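Checking a Kitchen Circuit Before Adding an Appliance

Most small kitchens in older units run every benchtop outlet from one circuit. List the load before plugging in anything new.

Step 1. Read the rating plates

Write down the wattage on the plate of each appliance. Use input power. On a microwave the figure on the door is usually cooking output, and the input is higher.

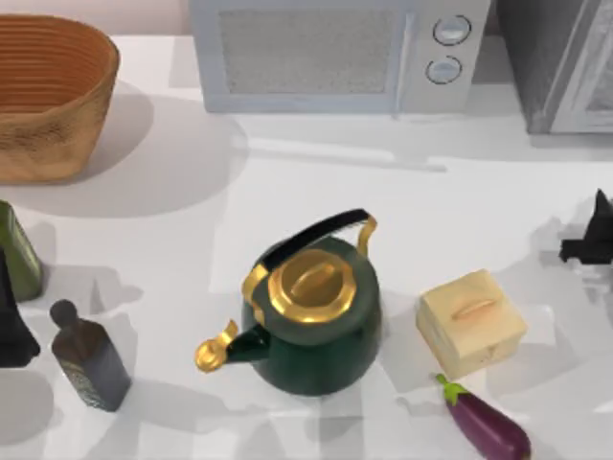 Step 2. Find the circuit

Switch off one breaker at the board and test each outlet with a lamp. Label the outlets that go dead. Restore power before moving to the next breaker. Do not remove any cover plates; fixed wiring is work for a licensed electrician.

Step 3. Add up the load

Multiply the breaker rating in amps by 230 to get watts. Total only the appliances likely to run together. In our test kitchen the Brimell kettle draws 1,498 W and the Ondix slow cooker 118 W. Stand-by loads can be left out.

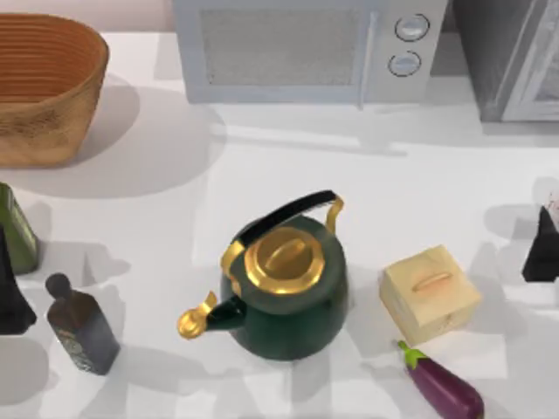
Microwave and basket on the white benchtop.

Step 4. Allow a margin

Keep the total under 80 per cent of the breaker's capacity. If it is over, move the heaviest portable appliance to an outlet on another circuit.
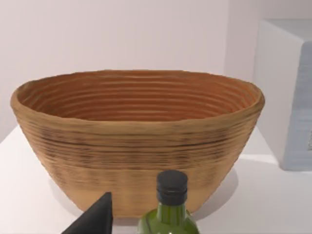 Power boards do not add capacity. A board has its own limit, printed on the underside, and the lower of the two limits applies. Repeat the check whenever an appliance is replaced.

Last revised 22nd September.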